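Fixing a gripper that reports a seated memory module when it isn't

The Trestcombe cell logs a "seat complete" whenever the finger force crosses its limit and the travel stops. I don't trust that message and neither should you. In March we had 400 insertions on the log and only 366 boards that booted. The vendor's answer was to raise the force. Don't do that first.

Before you start, hit the stop, lock out the arm and discharge yourself at the ground strap. The Flisska controller holds its last force command through a soft pause – so a pause is no protection for your fingers or the board.

Step 1. Pull the log for the failed boards and look at travel, not force. A module that has jammed on a latch gives the same force spike as one that went home. The travel will be short.

Step 2. Jog the arm to the memory bank at low speed and stop there. Look at the latches at the slot ends and at how much room the fingers have between the neighboring parts. On a crowded board there isn't much.

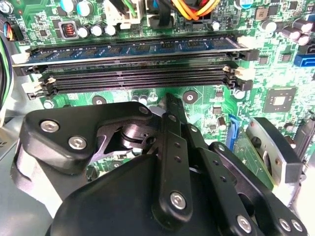 Ardeleanu wrote in to say that the travel check is useless if the board flexes, and that on the Preluvlow line they got full travel on modules that were still loose at one end. Fair point. Support the board from underneath before you believe any number.

Step 3. Check the finger pads for play. With the power locked out, wiggle each one by hand. If it moves, tighten the screws and redo the tool offset. Skipping the offset will put you right back where you began.

Step 4. Set the limit so that both conditions must be met, force and travel. Then run 3 modules into a scrap board and tug each one by hand.

I'd want some 700 clean insertions before calling it fixed. We aren't there yet.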